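Irnel Robotics Club
Pre-Run Safety Checklist, Block Pushing Table
Checked 20th June, before the afternoon session
Filled in by the outgoing safety lead

First full inspection since we moved the arm over from the old bench, and I have to say I loved doing this one. The team has put in so much work! Comments under each item, open items at the end.

1. Emergency stop
OK. Pressed it at idle and again during a slow move. The arm held still both times and needed a manual reset before it would go again, just as it should.

2. Power and cables
OK, with one comment. The supply cable is tied down along its full length now (thank you, whoever did that). The network cable still has a loop near the table leg that a foot could catch. Please clip it up.

3. Speed limit
OK. Capped at 300 mm per second in the Fluda controller settings. Students can go slower than that but must not go faster without a mentor at the keyboard.

4. Arm mount
OK. Bolts checked with the torque wrench, no movement by hand. I marked each head with paint pen so we can see at a glance if one turns.

5. Pusher rod
OK. Straight, no burrs at the tip, collar tight. Wipe it down after every session — chalk dust gets into the collar and makes it slip.

6. Work board
OK. Wood board on the blue perforated table. Pushed hard from all sides and it stayed put. Run a palm over the surface for splinters before each session, with the arm powered off.

7. Blocks
OK. No cracks or sharp corners on any of the shapes. The stars and the heart are the fun ones to push, because they turn when you least expect it. Keep the middle of the board clear at the start of a run.

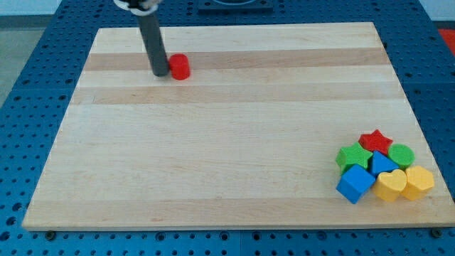
Dirk Petersen: On item 7, could we add a rule about picking up blocks that fall off? My group had two go over the edge in March and both times somebody reached in while the program was still live. I'd like "stop first, then reach" in big letters by the keyboard.

Yes, please, and great catch! Added as item 8. I'll print the sign tonight.

8. Fallen blocks (new)
Stop the arm, say "stopped" out loud, then reach. Applies to mentors too.

9. Eye protection
Not OK. Only 11 pairs in the drawer and two of them are scratched badly. Order more before the Venkataraman Cup practice days.

10. Logbook
OK. Run 2000 is coming up soon, so write neatly, everyone!

Still open
Clip up network cable
Order safety glasses
Print sign for item 8

Table cleared for use at capped speed.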